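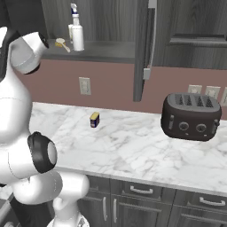 November, late evening

The bread did not rise again. I left it in the cupboard over the boiler from seven in the morning, and when I came home it was the same size, only with a skin on the top. Dela Bawa from downstairs told me on the stairs that my flour is too old. She did not look at the flour, she only asked when I bought it, and when I said "in summer" she made a face. Perhaps she is right. I baked it all the same, and it came out flat and heavy, and I ate two slices with butter and salt, standing up, before I took off my coat.

I have lived in Trurlow now for one year and two months, and I still have not made a loaf like at home. I write this down so that in some years I can look back and see how long it took.

Today I had a letter from my aunt, Laimutė Sproģis. She writes by hand, on squared paper from a school exercise book, and she fills the margins too, so I must turn the page sideways to finish. She has copied my grandmother's bread recipe for me, which I asked for in spring. The trouble is that my grandmother did not measure. My aunt stood next to her once, many years ago, and weighed everything secretly before it went in the bowl, and these are the numbers I have now: 1000 grams of rye flour, 80 grams of honey, salt "as for soup", caraway "if there are guests". For the water she writes only that it must feel like the inside of your wrist. I read this four times. I think she means the warmth and not the amount, but I will have to ask her, and the answer will come in three weeks.

She also writes that the old starter is dead. My cousin kept it after the funeral, in a jar at the back of the fridge, and forgot it when they moved house. My aunt tells this very shortly, between the price of firewood and the news about her knee. I was surprised how sad it made me. It was only flour and water and it smelled of vinegar, and as a child I was afraid of it, because it moved when you were not looking. But it was older than my mother.

So I must start a new one. I asked in Huruda, the small shop by the bridge, whether they have wholemeal rye, and the man went to the back for a long time and returned with one bag. He said that he orders it for one customer only, and this customer has gone to live with her son. I bought it. It cost more than I like to say. He asked what I will do with it and I explained too much, as always when I am nervous in English, and a queue was formed behind me. I used the word "leaven" and he did not know it, and then I was not sure if I know it.

I mixed the first spoonfuls tonight, in the jar from the plum jam. I have put it on the shelf next to the radio, where the wall is warm from the neighbour's chimney. My aunt says five days, and then throw half away, and then begin to trust it. In the old kitchen there was a cloth for covering it, grey with a red line, always the same cloth. I have used a saucer.

Something else I wanted to write, before I forget. On the 315 bus this morning there was an old man with a loaf under his arm, without a bag, as people carried bread when I was small. He held it like a newspaper. Nobody looked at him, but I could smell it from two seats behind, and for a few stops I was in my grandmother's yard, being sent to the shop with coins in my mitten and eating the corner of the crust on the way back. She always noticed and she never said a word. She cut the eaten end off for herself and gave us the good slices. I understood this only when I was already grown up, and I never thanked her for it.

I wanted to ask the man where he bought it. I prepared the sentence in my head, with the correct "did" – "Excuse me, where did you buy this bread?" – and when it was ready he was already getting off at the hospital. I will try to take the same bus tomorrow.

Work was quiet. We are moving the Brito files to the upper floor and my hands smell of dust. I was asked again if I will go to the dinner in December and I said yes this time, and afterwards I was sorry, and then not so sorry. Everybody must bring something to eat. If the starter lives, I could bring the bread. If it does not live, I will bring herring, and they will be polite about it.

It is nearly eleven. I have been to look at the jar twice, which is foolish on the first night. There is rain on the window and Dela's television is laughing under the floor. Tomorrow: write to my aunt about the water, buy stamps, find the thick socks, return the library book about Skornorano, which I have not finished and will not finish.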